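15th March

Back from Etcombe at last, with sore feet and a very full heart. The hearing in the Duggan lease matter ran long, as they always do, but the judge was kind and patient and let me finish my whole argument on the repair clause (the one I've been fretting over since December!). I had 283 pages of exhibits in my bag and used maybe six of them – oh well, better to have them along. We should get a written ruling by summer, and in the meantime I owe the folks at Mondby a long letter about their zoning appeal, so I'm making tea and starting on that tonight while my notes still make sense to me.

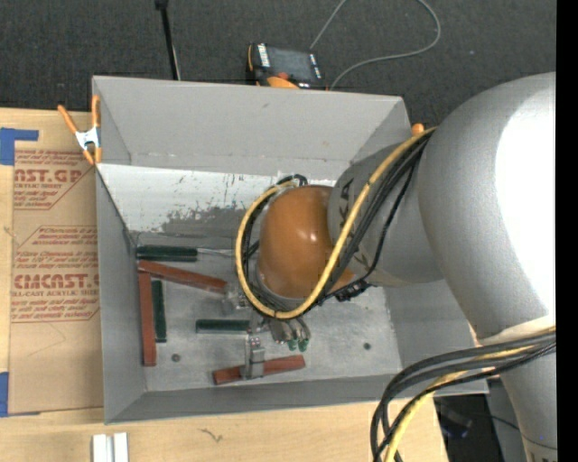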